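4. What people had to know before they could put the processor in

4.1 The board and the socket

I should say at the start that I came into this project thinking of a desktop computer as a box with parts in it. Sudheer Kulkarni, who has fixed more of these than anyone I know, thinks of it as a stack of small agreements between parts, and by the end of July I'd come around to his way of seeing it. This section is my attempt to write down those agreements for the one job we cared about most: getting a processor into its socket and closing the socket up again.

The Paltach guide we started from gives this job 10 steps. Our people skipped or merged a good few of them (I did too!), and the ones they skipped were nearly always about looking. The guide says "check the socket" and then moves right on to lifting the lever. But checking is most of the work. The socket on this kind of board has a very fine grid of contacts, and a bent one is hard to spot unless you tilt your head and catch the light across it. Ifigeneia Liapis calls this "reading the carpet," and the name stuck with the rest of us.

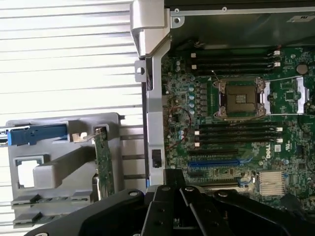
The other thing the guide leaves out is how much room you have. On paper the socket is a square with nothing near it. In a real case there are memory slots close by, capacitors standing up next to the metalwork, and wires that somebody ran years ago for reasons of their own. Our people liked to work with the memory out, even though nothing in the guide asks for it, just so their knuckles had somewhere to go. I'd call that a good habit and I've picked it up myself.

4.2 Seating and closing

Once the socket is open, the processor goes straight down. No sliding, no pressing, no wiggling. We found 2 kinds of mistake in the notes people kept, and both come from hurrying: starting with the chip turned the wrong way, and letting go of one edge before the other. The first is easy to catch if you look for the notches and the corner mark before you pick the thing up. The second is more of a feel, and I don't have a good way to put it in words except that you want to set it down like a full cup.

Then comes the part beginners hate. The load plate takes real force to close, and it can creak. Several people stopped halfway, sure they were breaking something, and went back to look it up. Ifigeneia wants a line about the noise in every guide ever printed, and I'm with her.
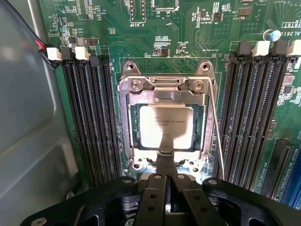

Figure 3. Xeon E5-1630 v3 in its socket, with memory slots on both sides.

Section 4 | Reading time: 2 min | around 600 words

Reading the label is worth a minute of its own. The lettering on the lid is small and dark on gray metal, and under a bench lamp it comes and goes as you move. We asked everyone to write the model down before the cooler went on, when it's still easy to get at. The written notes from the whole study came to 388 entries, and I was happy to have every one of them when we had to sort out which part had gone where.

4.3 The rest of the case

It's tempting to stop at the socket, but a case is one big neighborhood. We laid ours on its side for all the inside work, which makes the board a floor instead of a wall and saves a lot of chasing after dropped screws.

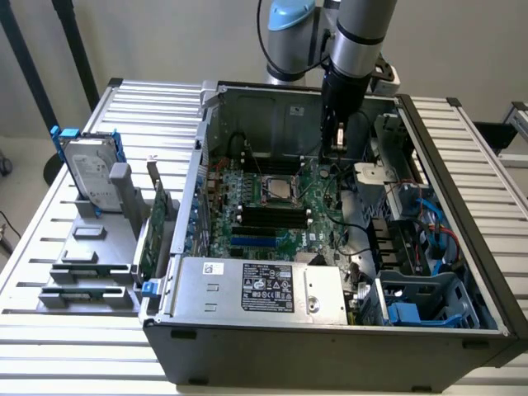 Cables gave us more trouble than I'd planned for. The Lanon checklist treats them as something you do at the end, once the "real" parts are in, and that order doesn't hold up well. A small connector is a fussy thing to line up when a bundle is leaning on it, and the leads to the drive bays like to drift back over wherever you just cleared. Sudheer moves them first, tucks them toward the bays, and only then touches the board. We changed our own written steps to match his, and we'll use the new order when we compare the Lanon and Paltach instructions in Section 5.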